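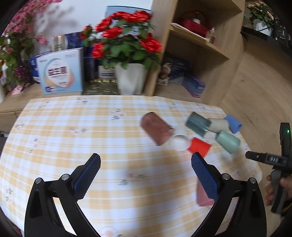
The Jurkamus laboratory has released version 15 of Nekero, its planning software for two-handed manipulation, together with a new set of demonstrations for training and testing grasp selection. The release concentrates on household items that lie close together, a case in which the previous planner often chose a grasp that disturbed neighbouring objects. In one of the new tasks, cups of different colours are spread over a checked tablecloth with a printed flower pattern, several of them on their sides, and a pale cup is hard to tell from the cloth behind it. The perception module has been retrained with such cases in mind.

The set contains 1,566 demonstrations recorded with hand-held grippers in 108 domestic settings. Each recording is supplied with gripper poses, finger opening and a quality score. Recordings in which tracking was lost for longer than 400 milliseconds have been removed.

Kyu-ri Kang, who leads the perception group, said that the retrained module now reports its uncertainty about an object's outline to the planner. "Where the edge of a cup is unclear, the planner may ask for a second view before it commits to a grasp," she said.

The software will be tested at the Geum site from September, in co-operation with Bimata, which supplies the controllers. Jong-dae Seol, head of software, said that existing users would be able to keep their current configuration files. The older planning interface will remain available until the trials have ended.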